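Shadow edges and a cup: what the lighting runs told me

The last post ended with a promise to explain why the simulated evaluation numbers moved when I had not touched the policy. This one is that explanation, or as much of it as I have. It is mostly about lighting, and partly about a mistake in how I was seeding the clutter.

For anyone arriving without the earlier posts: the policy is a single network that takes one external camera view, the joint positions and a short text instruction, and outputs a chunk of joint targets. It was trained on real arm recordings. I evaluate it in simulation, in a rendered kitchen, because I can't run thousands of trials on the bench and keep my evenings. The question I care about is whether a change in the simulated score predicts a change in the real score. The absolute value of the simulated score is of little interest to me.

The evaluation harness is called Undeck. It loads a room, a robot, a target object and a set of distractors, then applies a set of perturbations one family at a time. The families at present are camera pose, light direction, light colour, countertop texture, distractor set and instruction wording. Each trial is logged with its seed, so any of them can be replayed to the same result on the same machine. Replays across different graphics cards do not match exactly and I have stopped trying to make them.

The task for this round was to pick up the small white cup and put it down at another place on the counter. It is a plain task and I chose it for that reason. The cup has a thicker lip and tapers downwards, so a grasp from above round the rim is stable if the fingers close near the centre line and poor if they do not. Failures are therefore easy to classify. Either the fingers close off-centre and the cup swings, or the gripper never lines up in the first place, or the transport goes wrong after a sound grasp. 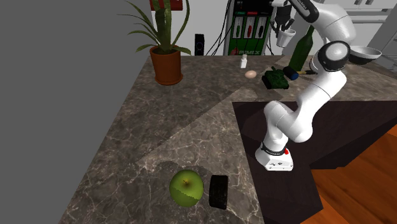 Undeck, kitchen room, cup task. Hard directional light, mixed clutter set.

The light family is where the odd result came from. In the baseline condition I use a soft overhead source with almost no visible shadow boundary on the worktop. In the hard condition there is one strong directional source, and whatever stands between it and the counter leaves a sharp edge. The stone texture is already busy, with thin whitish veins running across grey-brown, and a shadow boundary laid over it gives the policy two kinds of line to be confused by. Part of the counter goes dark and the rest stays light, and a small white object reads very differently on each side.

I ran 2345 trials in total for this post. Of these, 458 used the hard directional light. The rest were split over the baseline and the other families, with the baseline taking the largest share. I had expected the hard light to cause more failed grasps, with the network mistaking a shadow edge for the side of an object. It did cause more failures, but the grasps were largely fine. The extra failures were in the transport stage, with the cup already held.

The pattern was consistent enough to describe. The arm closed on the cup, lifted it, moved towards the goal and then slowed near the shadow boundary. In the worst runs it hovered there until the trial timed out. In the milder ones it put the cup down short, close to the boundary, and retracted as though the job was complete. The joint trajectories up to the point of slowing were hard to tell from the baseline ones.

My first thought was that the goal position had become ambiguous. The instruction says where to put the cup in words ("at the back of the counter, by the plant") and the network has to turn that into a place in the image. If a hard shadow divides the counter, the network may treat the line as the end of the usable surface. I tested this by keeping the light as it was and moving the goal so that the path never met the boundary. Timeouts fell back close to the baseline level. I then moved the light so that the boundary fell somewhere else, kept the original goal, and the slowing moved with the line. I am fairly comfortable with that as evidence, though it is only one room and one object.

Heike Hellwig pointed out that this could be an effect of the renderer. Real shadows have soft borders unless the lamp is very small or very far away, and mine were as sharp as cut paper. She is right about the borders. I repeated a block of 200 trials with the light given a larger radius so that the edge softened, with everything else fixed. The slowing was still present, with fewer outright timeouts. So sharpness makes it worse, but I don't think it is the whole cause.

Now the seeding mistake, which cost me most of a week.

The clutter set for the kitchen is deliberately mixed. Some of it belongs on a worktop: an apple, an egg, bottles, a bowl, the potted plant. Some of it does not, such as the toy tank and the hand tools. The point is to have shapes the policy has seen a great deal of next to shapes it has hardly seen. Undeck draws positions from a seed and rejects any draw in which two objects overlap. What I had missed was that the rejection loop used the same random stream as the light direction. Each rejected draw used up numbers, so a layout that needed several attempts also got a different light. Clutter and lighting were tied together without my knowing it, and the distractor results in the November post were partly lighting results.

The fix was small. Each family now has its own stream, derived from the trial seed and the family name:

stream = hash(trial_seed, family_name)

After the change I reran the distractor family from scratch. The effect of dense clutter shrank a good deal. It did not vanish. Objects close to the path still cost something, and tall ones cost more than flat ones, but the large drop I reported before was wrong and I have put a note at the top of that post. Enda Carroll had queried that figure when it went up and I had argued with him at some length. I withdraw the argument.

There is a more general point about harnesses in this. I had unit tests on the placement code and on the light code, and both sets passed, since each part was correct taken alone. The thing I had no test for was independence. There is now a check which takes a batch of trial seeds, turns the clutter family on and off, and asserts that every other sampled parameter stays identical. It runs in a few seconds and would have caught the fault on the first day.

On the real side, I have a much smaller set of results. Brendan Keogh has access to an arm at Foley and ran the cup task under a desk lamp for me, with the lamp placed to put a shadow boundary across the path. He did 5 runs. In two of them the arm slowed near the line, and in one of those it put the cup down early. The other three were clean. Nobody should draw a rate from a sample of that size. I mention it because the early put-down looked, in his recording, much like the simulated ones, down to the retraction straight afterwards. He has offered to do more when the arm is free.

I also tried two cheap remedies on the policy side.

The first was colour jitter at training time, with stronger brightness and contrast ranges than before. It made no useful difference. In hindsight this is unsurprising: jitter applied to the whole image changes both sides of a boundary together and never creates one.

The second was to paste synthetic shadow shapes on to the training images, as dark polygons with a random amount of blur. They follow no geometry and look plainly false to a person. Training with these reduced the slowing in the hard light condition and left the baseline score where it was, within the noise between seeds. The polygons are crude, and I haven't yet checked whether they do harm elsewhere. Dark objects are the obvious worry. A network taught to ignore dark patches with straight edges might also learn to ignore a black tool lying on the worktop, and the clutter set has some of those. That is the next test.

Sorcha Ó Dubhghaill suggested skipping the polygons and relighting the recordings properly with estimated depth. It would be a better method. It would also mean running a depth model over every recording, and the depth I get on glass bottles is poor. I'd like to see the crude version fail before paying for the good one.

A few housekeeping items. The seed fix is in the main branch as of 18th March, and results from before it should not be compared with results from after it. The old layouts can still be reproduced with the legacy stream flag, which I'll keep until the next tagged version and then remove. Hamish Kereama has sent a patch that writes the light direction into the log next to the camera pose, so that shadow position can be worked out without rendering again. I have merged it. If you keep your own logs, the new column sits at the end of the row and old parsers should carry on working.

The polygon generator isn't public yet. It needs a sensible set of defaults, and at the moment the blur range is typed straight into the training script.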